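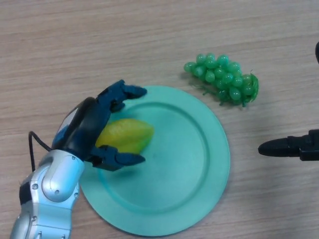
Skalell Brings Color Back to the Everyday Table With New Drekik Plates and a Season of Fruit

For immediate release, May

Skalell, the family-run tableware maker, is pleased to introduce Drekik, a collection of plates and shallow bowls made for the kind of eating that most of us do most of the time: a piece of fruit after lunch, a few crackers while dinner is still in the oven, a slice of something sweet when a neighbor stops in and stays longer than she meant to. The collection goes on sale this month through the Skalell online shop and in 96 independent kitchen and home stores.

Drekik started with a fairly simple wish. We had been making dinner plates for years, good big ones, and we kept noticing that when we sat down in our own kitchens we were reaching for something smaller and friendlier. People who write to us said much the same thing (and they do write to us, often at length, which we love). So we set the dinner plates aside for a while and spent the better part of two years drawing, molding, and eating from one small round plate after another until we had one we wanted to keep on the table all day.

The plate that came out of all that work is matte plastic, light enough for a child to carry, with a wide rim that lifts gently and a shallow round well in the middle. The rim gives you somewhere to put your thumb, and the well keeps a wedge of melon or a handful of grapes from wandering off toward the edge. It comes in five colors, and the one we keep coming back to ourselves is Mint, a soft green that seems to get along with almost any fruit you set on it, and with pale wood especially well.

To go along with the launch, Skalell has teamed up with Markotach, the specialty fruit grocer, on a season-long program called A Fruit You Haven't Tried. More than 224 produce counters will carry a free recipe card with ideas for fruits that shoppers may have walked past a hundred times without quite knowing what to do with them. First up is the star fruit, which we think deserves a much bigger place in the American kitchen than it has had so far!

If you have never brought one home, star fruit is wonderfully easy. Pick one that is mostly yellow and feels firm in the hand, with just a little green left along the ridges if you like it tart. Give it a good rinse, trim the ends, run a knife or peeler down the thin brown edges of the ridges if there are any, and slice it crosswise. Every slice is a star. There is no peeling to do, and the few seeds lift out with the tip of the knife. We like the slices plain, or with a squeeze of lime and a pinch of salt, or laid over thick yogurt with honey. Anyone who has kidney trouble should skip star fruit altogether and talk with their doctor, and the recipe card says so too, right at the top.

Later cards in the series will cover dragon fruit, kumquats, persimmons, and quince, with a suggestion on each one for how to serve it to company and another for how to eat it standing at the counter.

The Drekik plates are also the first Skalell pieces to be shown with tables from Granström, the furniture workshop whose light wooden tabletops have been a favorite of ours for a long while. The two companies will share space at home shows through the summer, with the tables laid for breakfast in the morning and for dessert by four in the afternoon. Visitors are welcome to sit down, pick up the plates, and stay a bit.

Drekik plates are sold singly and in sets of four, and the colors can be mixed within a set at no extra charge. The first 1277 sets ordered from the online shop will come with the full run of recipe cards, tied with cotton string. The plates stack neatly, and they may go in the top rack of the dishwasher. We don't recommend them for the microwave.

About Skalell

Skalell makes plates, bowls, cups, and serving pieces for everyday use. Its tableware is sold online and through independent stores.

Stores wishing to carry Drekik, and editors who would like sample plates or copies of the recipe cards, are invited to write to the Skalell press office through the contact page of the company's website.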